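Sorting rubbish off the table after guests - what goes where?
Posted by Donnie Semple, 17 July 2025

My lot leave cans, carrier bags and wrappers all over the tablecloth and it ends up in one bin. Should I be separating it, and is there a knack to it?

Kavinda Weerasinghe
Oh, I do sympathise! I start with the tablecloth - cans first, squashed or not, into the recycling, and then I look inside any knotted bag before it goes anywhere.

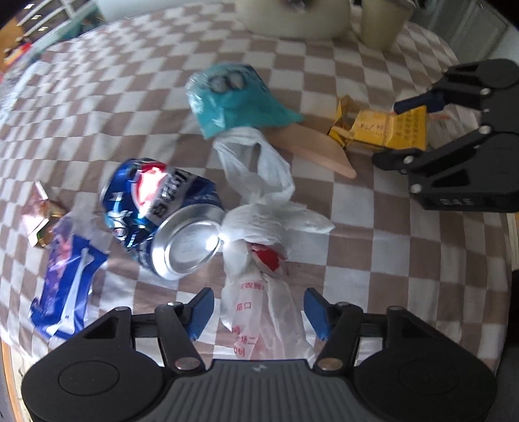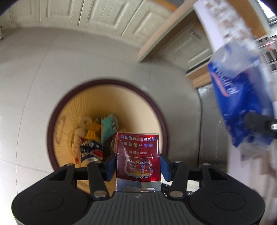 Snack wrappers and old cigarette packs can share one small lined bin by the door, and I pull the foil out of the packs if I have the patience (up to 3 times out of ten, I'd say).

Do crushed cans need rinsing?
A quick swish in the leftover washing-up water is plenty, and it keeps the wasps away.

Dellex
just shake the cloth out after, crumbs get everywhere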